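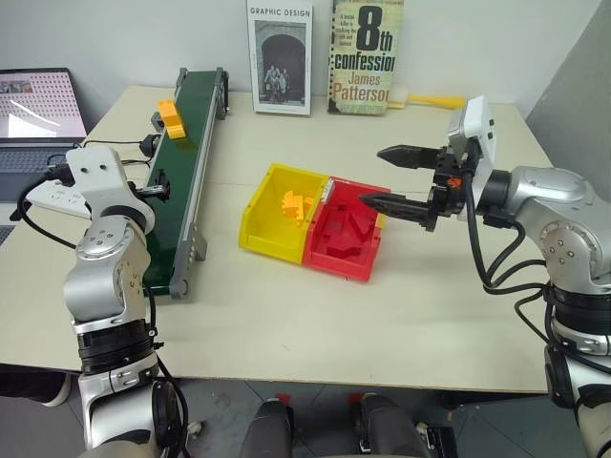
Page last changed: July, by Hawi Chala

I have worked on the returns bench at Fasmont for long enough to have my own stool, and in all that time the job has been the same. Small plastic parts come back from customers in bags, boxes and once a sock. You tip them out, decide what they are, and put them in the right bin. Yellow goes in yellow, red goes in red, anything sticky goes in the bucket under the sink and we don't discuss it.

In spring we were told the bench was going to have help. The word "help" was used eleven times in the meeting (Eusebio Arango kept a tally on the back of his hand) and the word "robot" came up only when somebody asked what the help would be wearing.

So now we have the Lombardi. It's a pair of silver arms, a little green conveyor and a laptop, and it lives in what used to be the room with the good kettle. The kettle has been moved to the corridor, where it trips over people. I mention this first as it's the change that has had the most effect on staff morale, and it was in none of the slides.

The idea is simple enough. Parts come along the belt, an arm picks them off, and they end up in the bin of the right colour. I do nearly 683 pieces on a decent shift. The Lombardi managed 60 on its first full one, and for a few of those I'd have asked for a second opinion. By last month it was up to 125. You can draw that as a line on a chart and our manager has, and the line goes off the top of the paper at an angle I find personally hurtful. The figure written at the end of it is 3225. I asked which year that was for and was told it was more of an aspiration.

My own job has changed in ways I wasn't expecting. I spend the mornings on the bench as before and the afternoons teaching. Teaching means sorting things slowly and on purpose, then watching the arm have a go, then writing down what it got wrong in a form with a drop-down menu. The menu has nine kinds of failure. There is no entry for "dithered", so I put a lot of things under "other".

It does dither. The gripper has two long black fingers, pointed like a heron's beak, and it will hang over the red bin as if it's remembered something it left on at home. I've caught myself saying "go on, then" out loud. Amnuay Boonyarit, who shares the afternoons with me, talks to it in a much kinder voice than she uses on any of us, and her sessions go better than mine. The Favcombe engineer says that's down to her placing the pieces more evenly. Amnuay says it's the voice.

The bins have been an education too. I had never given them a thought. The yellow one is a plain tub with a sloping front and you could lob things into it from the door. The red one has raised bits and shallow compartments moulded inside, and I've been dropping things past them for years without noticing they were there. To a machine they are apparently a mountain range. We had a whole afternoon on the red bin alone, at the end of which I was asked whether I could "describe my strategy" for it. I said I let go over the bin. This was typed up.

Some of the room is still ours. I've got 8th Confession propped at the back of the table next to a book on graphic design, and I'm doing the Patterson a chapter at a time while things restart. Things restart a great deal. I know who I think did it, and I've had time to change my mind twice.

Then there are the Cirillos. Ottavio and his brother Fulvio came over from the Festalska site, where the bench went entirely last year, and they are the ones I listen to on the subject. Ottavio went on a course and now looks after the cables and the belt and so on, and he likes it; he says his back is better than it's been since he was thirty. Fulvio did the same course and hated every hour. He asked to go on the bench here, so he sits on the stool next to mine and sorts yellow from red with enormous satisfaction. He's faster than me. He hasn't been in the kettle room once except to ask where the kettle was.

I'd like to be able to say which of them has it right, but I change sides depending on my shoulder. After four hours at the bench I'm all for the machine. After an hour of the drop-down menu I'd happily sort gravel.

What bothers me more is the quiet. Bench work is mostly talking, if you do it properly. Your hands get on with it and you find out who's moving house and whose son has failed his theory test again. In the afternoon room you're watching for mistakes, so you can't really chat, and you go home knowing a great deal about grippers and nothing about Eusebio's knee. I raised this at the last catch-up. It was noted as "ergonomics".

We've been told there'll be a decision about a second Lombardi before the winter. Nothing's been said about redundancies, and I've asked twice, in writing the second time. Meanwhile I've put in for the course, the same one the brothers did, on the grounds that I'd sooner be the one with the screwdriver. I've also put in for a shelf for the kettle. The course has been approved.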